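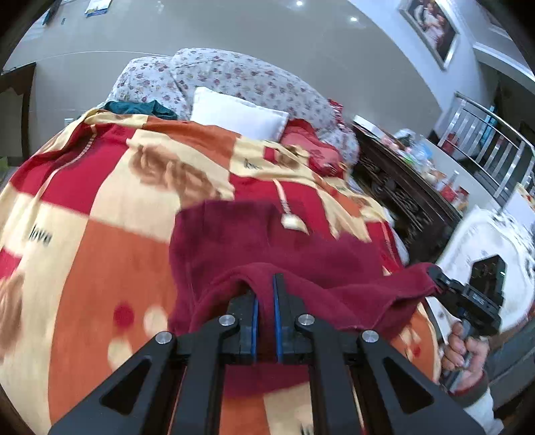 Wie oft muss ein Handgreifer vor der Datenaufnahme geprüft werden? Vor jeder Sitzung einmal vollständig, nach einem Sturz sofort erneut.

Prüfliste Handgreifer, Studienprojekt Zundel, Februar
Prüferin: Razia Kazmi

1. Drehbolzen auf festen Sitz: i. O.
2. Backen schließen parallel: i. O.
Kommentar: Gerät 2 leicht schwergängig, nachgefettet.
3. Beläge der Backen sauber, keine Ablösung: i. O.
4. Handgriff ohne Risse: i. O.
5. Akkuspannung: Mangel
Kommentar: Nach über 123 Minuten Abfall, Akku getauscht.
6. Speicher frei: 248 GB, ausreichend.
7. Zeitabgleich beider Geräte: offen, Wiederholung um 14:00 Uhr.

Freigabe erst nach Punkt 7.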